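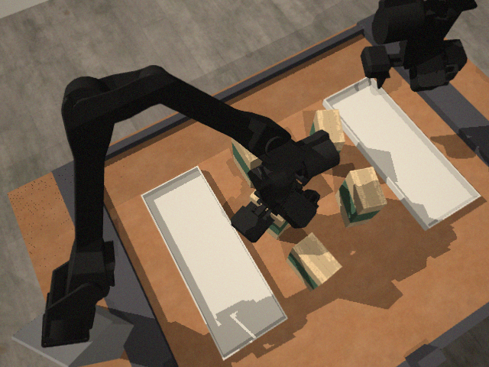 May 10, 2020. Sorting cell, Gresolden line. Entry by M. Iturra.

Cell layout reviewed in the Plivora model ahead of the trial on the floor. Two arms, two trays, five blocks placed between the trays as stand-ins for the Orellana parts. The blocks have a beige top and green lower faces, so a part that has tipped can be told from one sitting flat.

**Staffing.** The sorting bench is at present worked by 3 operators per shift. Under the Jemelex plan, one remains at the cell, one moves to incoming inspection, and one is to be trained on recovery and restart. No position is to be removed before September. Operators have asked for this in writing; the request is supported and has been forwarded.

**Hand sorting, for reference.** 2,949 parts last month, 28 returned for missorting. The cell will be held to the same measure.

**Concerns raised by A. Ulloa**

- Tray changes remain manual. The person changing a tray must be able to stop both arms from where they stand. The present drawing shows one stop button only.
- Operators are to keep the authority to halt the cell without asking the shift lead.
- Pace should be set by the inspection bench, otherwise the work simply piles up there.

**Next**

Run 100 picks in the model with the blocks at mixed angles. Log every pick that would require a person to step in. Revise the stop button drawing before the operators' briefing. Training hours for the restart role still not agreed.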